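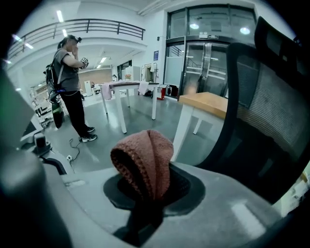 Why Is a Sweater So Stretchy?

Grab the bottom of your sweater and pull. It gets wider, right? Now let go and it mostly goes back. Try that with a bed sheet and you won't get very far. I tried it with my pillowcase when I was seven, and all I got was a sore thumb.

The secret is loops

A bed sheet is woven. Its threads go over and under each other, a bit like the strips in a basket. They lie pretty straight, so there isn't much slack to pull on.

Knit cloth is made of loops. Each loop is pulled through the one before it, row after row after row. When you tug, the loops change shape -- they go from round to long and skinny. The yarn hardly stretches at all. It just moves over a little to where you're pulling!

What are those bumpy lines?

Look at the cuff of a sweater or the top of a sock. See the stripes that stand up? That's ribbing. Knitters make it by switching between two stitches, called knit and purl. One kind pops forward and the other sinks back, so the cloth folds up like a tiny accordion. Ribbing hugs your wrist, then opens wide when your hand goes through.

My neighbor Kristine Talavera taught me to knit, and my first scarf had 71 rows. It also had a hole in it, from one dropped stitch. If a loop slips off the needle, the loops under it can come undone too, like a ladder.

Try it yourself

Find an old sock and a magnifying glass. Stretch the sock a little and look for tiny V shapes. Each V is one side of the story of a loop -- flip the sock inside out and you'll find little bumps on the back.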